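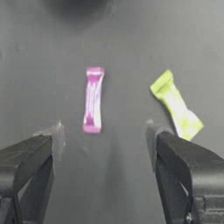 Bought the Gurnby mixed box in October and it was gone inside two weeks, my kids got to it first. Would order again but please bring back the ginger.

Ginger is back. See below.

Home Shop Snack Boxes Offices Delivery My Basket

Gurnby Mixed Snack Bar Box

Small bars, individually wrapped, sized for a coat pocket or a lunch bag. Made for us by Zokora, packed and shipped by Lumar. Updated for November 2020 – new ginger recipe, less syrup, more actual ginger. The old one stuck to the wrapper in warm weather. Fixed now.

Whats in it: oats, dates, puffed rice, seeds. Fruit bars have dried fruit on top of that. No palm oil. Contains oats and sesame. Made in a kitchen that also handles peanuts and milk, so not suitable if you have a serious allergy. Full ingredients on every wrapper.

Calories per bar: 156
Net weight of box: 800 g
Item no: 433
Storage: cool, dry cupboard. Not the fridge, they go hard.

Flavors in the current box: ginger, sour cherry, apple, plain oat. Split changes from batch to batch. Can't pick your own mix in this size, sorry. For single flavors get the Lumar refill bag.

Shipping

Orders in before noon go out same day. After noon, next working day. One box fits most mailboxes, 2 boxes don't – they come as a parcel and may need someone home. No shipping to PO boxes right now.

Returns

Unopened boxes only, with the packing slip. Crushed bars – send us a picture of the box and we'll replace it. No need to mail them back.

Offices and schools: ask for the price list, case discounts start at four boxes. Invoicing availble.

Related items

Lumar Refill Bag, Sour Cherry
Zokora Seed Crackers
Mazza Date Bites
Mazza Roasted Chickpeas, Salted
Gurnby Plain Oat Box

We use cookies to remember your basket. By using this shop you agree to this. Accept Settings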